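Grovik Issues Single Cleaning Standard for Shared Worktables

Workplace News | Skidgate, Daher, Allau

Grovik will introduce a single cleaning standard for shared worktables at its Skidgate, Daher and Allau sites in October, replacing the separate instructions now in use at each location. The standard covers the table surface, the trays and small items kept on it, and the cloths and rollers supplied for the purpose.

Under the new arrangement, every shared table is to be cleared of debris at the end of each session and once more before the room is closed for the day. A brown microfiber towel and a lint roller will be the standard tools. Sprays and scented products will no longer be issued for table use, although existing stock may be used on floors and door fittings until it is finished.

The change follows a review of supply orders and cleaning logs at the three sites. The review found that Skidgate, Daher and Allau had been ordering different cloths from different catalogs, in different sizes, and that instructions posted in one room often referred to products that could be obtained only at another site. At Daher, disposable wipes had largely taken the place of cloths. Allau used cotton dusters. Skidgate had already moved to microfiber towels, and its instructions form the basis of the new text.

An initial order of 300 towels has been approved for the three sites. The full cost of the change in its first year, including rollers, refills and laundry bags, is set at $2,385 and will be met from the existing supplies budget. No charge will be made to individual teams.

What the standard requires

The standard fits on one page and is divided by type of debris. Paper scraps, threads and lint are to be lifted with the roller, working from the back of the table to the front. The used sheet is to be removed when it no longer picks up, and a roller is not to be put away with a full sheet on it.

Crumbs, seeds and grains are to be gathered with a dry towel, folded in four. Staff are asked not to brush them onto the floor. Where loose pieces have collected in a tray, the tray is to be emptied into the bin before it is wiped, and the rim is to be wiped along with the inside. Metal trays that carry old stains do not need to be replaced on that account. A tray should be withdrawn only if it is bent, sharp at an edge or no longer sits flat.

Small items such as phone stands and pen holders should be lifted and the surface beneath them cleaned. They are to be returned to the same position. The review noted that this step was missing from all of the earlier instructions.

Damp cleaning is reserved for spills and marks. One towel may be dampened with plain water for this purpose and must then go to the laundry bag. A dampened towel is not to be folded and returned to the shelf.

Laundry and storage

Towels will be washed on site at Skidgate and Allau and by the present contractor at Daher. They are to be washed separately from cotton items, without fabric softener, and withdrawn after 30 washes or sooner if the edges have begun to fray. Withdrawn towels may be kept for workshop use but must be marked with a cut corner so that they do not return to the table supply.

Each room will hold 12 clean towels on an open shelf. Rooms that share a corridor may share a reserve, provided that the reserve is listed on the supply sheet inside the cupboard door. Requests for additional stock should be made through the ordinary order form, using the description "table towel, brown."

The one-page standard will be posted in each room in place of existing notices, which should be taken down at the same time. Site offices have been asked to check that outdated notices are also removed from folders and induction packs.
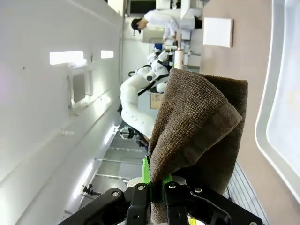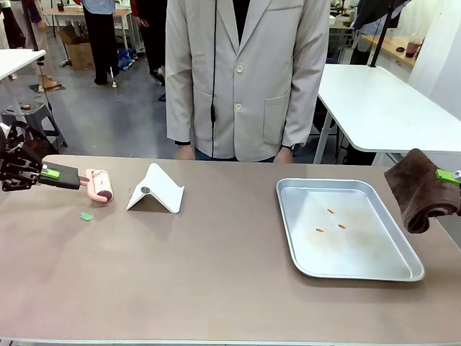
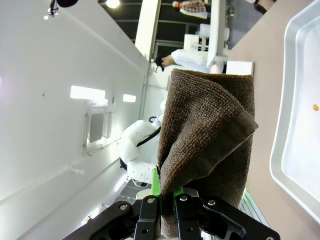

Brown towel at Skidgate. The second picture also shows a pink lint roller and an aluminum baking tray.

By the Grovik Workplace Services Desk
Filed under: Facilities, Supplies

Short briefings will be held at each site before the standard takes effect. The Skidgate briefing will be given first, followed by Daher and Allau, and times will be announced through the site offices. Attendance is expected of staff who open or close a shared room. Others are welcome if space allows.

Daher has been given additional time to use up its stock of disposable wipes. These may be used on tables until the last case has been opened, after which the towel and roller will apply there as elsewhere. Allau will return its unused cotton dusters to the central store.

The standard does not apply to kitchens and dining areas, which remain subject to the food hygiene rules already in force. Trays used for meals must not be moved to worktables, and trays from worktables must not be taken into the kitchens, even after washing.

Rooms open on Saturday will follow the same routine as on other days. The person closing the room on Saturday is also asked to bring the laundry bag to the collection point, as there is no later collection until the following week.

Questions about the standard may be addressed to the Workplace Services office at any of the three sites. Comments received during the first months of use will be considered when the text is next revised.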